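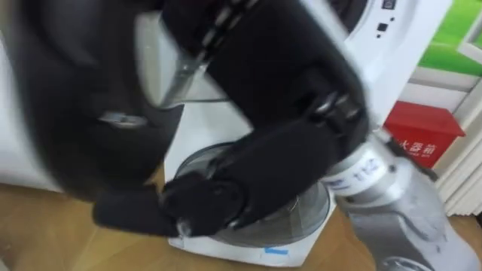
The glass jar on its white base, with a washing machine behind.

Zurnbridge opens its shared laundry room in January

Residents of the Irnard building in Zurnbridge will have a shared laundry room from January, after the ground floor store was cleared and fitted out. The room is open from 6 in the morning and is free to use for the first month.

The main addition is a stacked laundry unit in a white housing, with one round door above the other. It was bought through the supplier Sisska for 3,495, including delivery and the removal of the old machine. The cost was met from the building fund and will not be added to this year's service charge.

The upper drum is meant for small everyday loads such as cloths, towels and shirts. Bedding should go in the lower one. Both doors have glass windows, and the upper one swings out to the left, so people are asked to leave space on that side and to keep baskets off the floor in front.

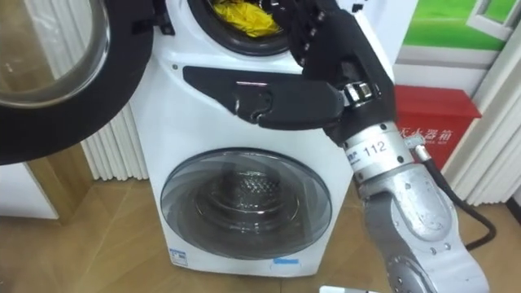 Each flat can book two slots a week on the sheet by the door. A slot lasts two hours - long enough for a wash and a short dry - and anything left behind after that may be moved to the shelf in the corridor. The first bookings went quickly, with most of the evening slots taken by the end of the morning.

Ó Gríofa, the firm that carried out the fitting, will return after four weeks to check the hoses and the level of the cabinet. The room will be shut for half a day while this is done. A notice with the time will go up in the entrance hall.

Users are asked to look inside the drum before they leave, as small items are easily missed at the front behind the rubber seal. The seal should be wiped with a dry cloth and the door left ajar.

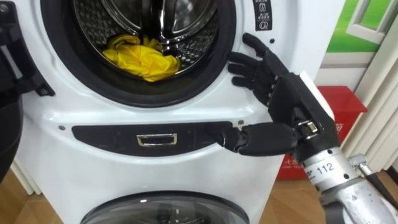 How to book

The sheet for the next month is put up on the last afternoon of the month before. Write your flat number in the box, one box per slot. Slots that are not used within 20 minutes may be taken by someone else.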